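Mudei de apartamento em janeiro e só agora abri a última caixa. Tinha escrito nela, com a minha própria letra, "coisas". Dentro estavam 4 carregadores de telefones que já não tenho, um ralador e a correspondência de um tal Évan Pichon, que morou na casa antes de mim e continua a receber catálogos de sementes da Catach. Trouxe os catálogos comigo por engano. Agora moramos os dois aqui, de certa forma. 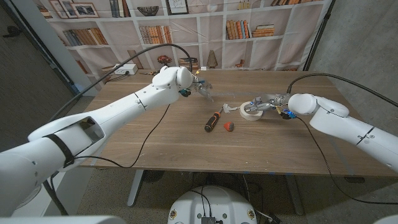
Quantas caixas leva uma mudança de um T1? Doze, segundo a empresa, e trinta e uma, segundo as minhas costas.

A empresa chamava-se Zonard e mandou-me um questionário prévio em que era preciso declarar "objetos de valor sentimental". Pus o sofá. O sofá não passou na porta. A Frida, que é dinamarquesa e acredita em medir as coisas antes, olhou para ele entalado no patamar e perguntou se eu tinha medido. Fomos jantar sem falar do assunto. Passou oito dias no patamar, e a vizinha de baixo chegou a sentar-se nele para atender o telefone.

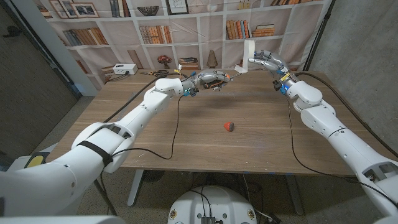
Mesa de madeira, braços brancos.

Do resto não me queixo. A cozinha apanha sol às quatro da tarde, hora a que nunca estou em casa, e o autoclismo faz um barulho de navio a atracar — já me habituei, as visitas é que se levantam. Faltava mudar a morada no banco, no seguro e na biblioteca.
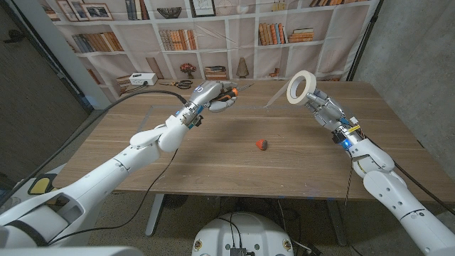
A biblioteca resolveu-se em cinco minutos. O banco pediu um comprovativo de morada, que se obtém com uma fatura, que só chega à morada nova depois de eu provar que moro nela. Vou na terceira ida ao balcão. O senhor já me trata pelo nome e sugeriu, muito sério, que eu mandasse uma carta a mim próprio.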